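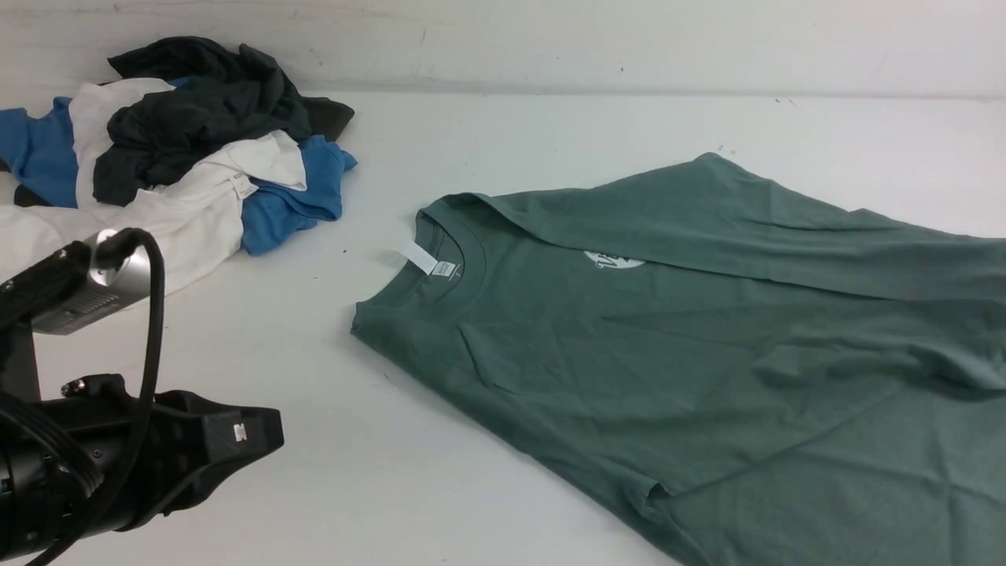

26 Apr 2021
By Inna Mykhailiuk

Brallel garment steamer, floor model

The Brallel is an upright steamer for home use and for small shops. It takes creases out of T-shirts, blouses, dresses and light curtains without an ironing board. We have sold it in our shop since September and it is now the steamer we recommend first to customers who sell second-hand clothes.

The tank stands on the floor and the steam goes up through a flexible hose to the hand piece. The hand piece is light, so it is possible to work with it for a long time before the arm becomes tired. The pole can be set to three heights. At the highest setting it reaches 133 cm, and a long dress can hang from it if you lift the hem a little with the free hand.

Heating and steam

After switching on, wait until the green light stops blinking. Then press the button on the hand piece and point the first steam away from the cloth, as there may be drops of water left in the hose. One full tank gives 40 minutes of steam on the low setting. On the high setting the time is shorter, and we find the high setting is needed only for linen and thick cotton.

How to use it on knitted cotton

Hang the garment by the shoulders and close any buttons. Hold the bottom hem with one hand and pull it down gently. Move the hand piece slowly from top to bottom, with the plate touching the cloth. For a printed front, turn the garment inside out and steam from the back side. Do not press the plate on the print itself – some prints become soft and can stick. Let the garment hang for 5 minutes before you fold it, otherwise new creases will appear in the same places.

Collars and hems which curl are more difficult. For these there is a small flat board, the Vuvar pad, which you hold behind the cloth like a glove. It is included in the box.

Water

Use tap water if it is soft in your area. In places with hard water please mix it half and half with distilled water. Empty the tank after each day of work and leave the cap open overnight. My colleague Tamara Kushnir cleans the shop steamer once a month with the Skullunen descaling powder, one sachet to a full tank, and then runs two tanks of clean water through it.

What is in the box

Steamer base with tank
Pole in three parts
Hose and hand piece
Fabric brush
Vuvar pad
Hanger with two clips
Printed instructions

Colours: white or dark grey. The grey one is at present only available to order, and delivery takes 9 working days.

Guarantee and spare parts

The guarantee is two years for home use and one year for business use. Please keep the receipt. It does not cover damage from scale in the heater. Hoses, tank caps and brushes can be bought separately – ask for them at the counter or write to us with the number from the label under the base. The brush from the older Khúc model also fits, but its clip is a little tight in the first days.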